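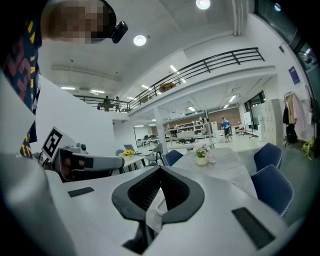
Can you keep cardboard boxes up on a mezzanine, right behind the railing?
Only if there's something solid at floor level to stop one sliding through, and only if you know what the floor is rated for. Past that it's a matter of how much you like the people underneath.

derkberg_dan
OK, reopening this because my situation is slightly different. We took over a two-level unit in May. Big open room, white walls, white ceiling, black metal railing along the upper level. It looks terrific and has no closets whatsoever. Upstairs was supposed to be "the quiet area." It is now the box area. So far that means 40 boxes, and they breed.

hallwaymoth
Upstairs always becomes the box area. Ours had a reading chair. I assume it's still in there.

trummer_e
What do you have at the bottom of the railing? You want a toe board, a strip along the floor edge. Ours is 154 mm high, which was more than I had to have and I've never regretted a millimeter of it. Without one, anything you nudge with a foot goes over.

derkberg_dan
No strip. There's a gap under the bottom rail I could post a paperback through. I know this from experience.

Lobo_Fan
People get so worked up over this. It's cardboard. Put the light stuff near the edge, heavy stuff by the wall, move on with your life.

trummer_e
Light stuff like what?

Lobo_Fan
Packing paper. Cushions. The empty box the monitor came in, which you are keeping for reasons you can't explain.

hallwaymoth
Until somebody needs a place to put the stapler, the hole punch and four reams of paper, and sees a nearly empty box. Nothing stays a light box in an office.

Lobo_Fan
So tape it shut.

stalulstead_sue
I'm with the moth on this. We did light-at-the-front for a year at the Stalulstead place and by winter the front row was all binders. Now we keep a clear walkway behind the railing and everything goes on Hindum shelving against the back wall. Shelving came to $388 with the extra brackets. I complained about the price for a month and then stopped, mostly - the brackets still annoy me.

derkberg_dan
$388 for shelves, to store things I'd pay somebody to take away.

stalulstead_sue
Then start there?

trummer_e
Also ask your landlord for the floor load in writing. Mine told me "plenty." Plenty is not a number.

Lobo_Fan
He has people walking around up there already, I assume. If it holds people it holds cushions.

trummer_e
People move around. A stack of paper sits in one spot for six years. Please ask.

derkberg_dan
Asked. The reply was that unit 303 has the same upstairs and "they've got a piano." I'm not sure if that's a yes.

hallwaymoth
Are you downstairs from the piano?

derkberg_dan
Next door. Toe board is ordered, I'll get to the shelves when I've been through the boxes. First one I opened was full of flattened boxes.

trummer_e
Screw the board down, don't use the sticky tape it comes with.
Engelbert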